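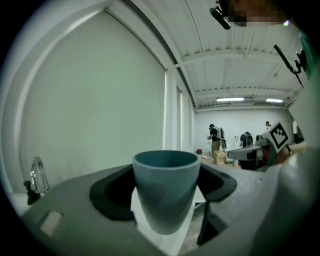

Teal cup in the gripper, faucet end of the room, second gripper coming in from the right.

Friday, Fasidlow kit, notes so far

OK so we have the hand-held gripper kit from Plaltitz on trial and I've been on it most of the morning. First impression – I like it more than the Gemberg one! It closes on a tapered cup without me having to fuss over the angle, and the trigger is light enough that my hand isn't sore yet (ask me again after lunch).

The marker mount on top is my one real complaint. Two screws, both tiny, and you need the short hex key that I've already dropped behind the sink counter. Hạnh Từ says a dab of blue threadlocker and leave it alone. Will try that on one gripper and compare.

Recording: 4 cup tasks done, 2 of them need a redo, my fault, I started moving before the beep. The view is super wide, so the ceiling lights get in there too. Need to check if that bothers the tracking, haven't looked at the files yet.

Price is 2000 for the pair with the backpack, cables extra, and Đặng quoted us 3 weeks for spare fingers. That's slow if we chew through them like last November. Going to write and ask if we can get a spare set thrown in.

Still to do: the soft bowl, the lids, and charge everything before Hạnh takes over at the table.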